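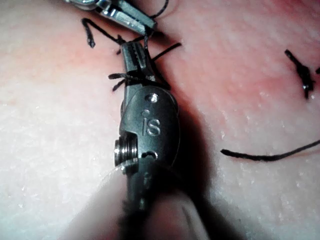
Dropped Thread: Looking Again at a Fault in Automated Suture Handoff

Project report, Nesrin Gündoğdu

1. Why I reopened this

When I joined the suturing bench in January, the handoff fault already had an explanation. The policy would pass the thread from one instrument to the other, the receiving jaws would close, and at the next pull the thread would slide out. The bench notes blamed "visual confusion from leftover suture on the pad." The recommended fix was to clear the pad between trials and train again with more data. I was asked to write that up neatly and confirm it.

I could not confirm it. I also have doubts about parts of my own explanation, and I have tried to mark those as I go.

2. Setup

The bench has two wristed instruments working over a pale tissue pad with black suture. A controller we call Dolum turns the policy's output into joint commands. Arker is the logging program. The policy itself is Plutar, trained by the group before us on 3,343 recorded handoffs. I did not train it and I have only partial notes on how those recordings were picked. Failed attempts seem to have been thrown out by hand, and the rule for throwing them out is not written down anywhere I could find.

That matters here. If somebody removed every recording where the thread slipped, then Plutar has never seen a slip and has no reason to react to one.

3. What the fault looks like

The moment of handoff is crowded. The dark instrument holds the thread in its serrated jaws, with the silver jaws coming down from the other side until the tips nearly touch. The thread loops between the two and short frayed strands stick out next to the grip. A knot from earlier work sits off to the right, and a long strand lies loose across the pad lower down. It is easy to see why the first guess was that the vision side picked the wrong piece of black thread.

Look at where the jaws are, though. They are closed on the thread. If the policy were being fooled by the knot or the loose strand, I would expect it to reach toward them, and in the failed trials I reviewed it did not. It went to the right place, closed, and lost the thread afterward.

I should say that a single picture can't settle this. Closed jaws with thread between them look the same to me whether the grip is firm or about to let go. That is more or less the problem the controller has too.

4. Test one: cleaning the pad

I ran 200 trials. Half were on a pad cleared of old suture and half were on a pad left as it was. The order was mixed so that one condition did not get all the fresh thread.

Cleaning made no difference that I would be willing to defend. There were failures under both conditions, and the gap between them was smaller than the gap between two morning sessions run the same way. If the clutter theory were right, the clean pad should have been clearly better.

The earlier write-up did report an improvement after cleaning. Reading the Arker logs from that week, I noticed the thread was replaced at the same time as the pad was cleared. Both changes went into the notes as "reset workspace." So the improvement may be real, but we can't say which change caused it.

5. Test two: when does the first hand let go?

Dolum releases the giving jaws after it gets a "closed" flag from the receiving side. I had assumed the flag came from some measure of grip. It comes from the commanded jaw angle. Once the command reaches the closed value, the flag is set, whatever the jaws are holding and however well they are holding it.

I added a wait of 258 milliseconds between the flag and the release. Dropped threads became less common. They did not go away.

It would be tempting to stop there and call it fixed, and I was told on a Tuesday that this would be fine. I don't think it is. A wait hides the missing check. It gives the jaws time to settle, but if they close on two loose fibers instead of the body of the thread, waiting longer won't help.

6. Test three: frayed thread

I sorted failures by the condition of the thread at the start of the trial. This was done by eye, by me, after I already suspected the answer, so please weigh it accordingly. Frayed thread showed up in the failed trials more often than I expected. I then reran 8 trials with thread I had roughed up on purpose and the longer wait switched on. The thread slipped in most of them. Eight trials is very few and I would not build a claim on it.

7. The safety part

The worst thing I found is what happens after the drop. Plutar carries on. The receiving instrument makes its pull with nothing in the jaws, and since there is no load on it, it travels farther and faster than it does with thread. In one trial the tip came down into the pad before I reached the stop button. On a pad this costs us a pad. The earlier notes list the same event as "incomplete handoff," a very mild name for it.

The Vuorinen stop box on the bench did work each time I pressed it. It depends on a person watching, and I was slow once out of the times it mattered.

8. What I changed and what I did not

The wait is in, behind a setting that is off by default so that nobody mistakes it for a repair. Travel speed during the pull is capped. "Reset workspace" has been split into separate log entries for pad and thread.

I did not retrain Plutar. More data collected and filtered the same way would leave out the same failures.

9. Open questions

Can motor current on the jaw tell a good grip from a poor one? My first plots are noisy and I don't trust them yet.

Does the fault follow the instrument? I never swapped the dark one and the silver one, and I should have done that before anything else.

Who filtered the recordings, and are the rejected ones still stored? I have asked twice.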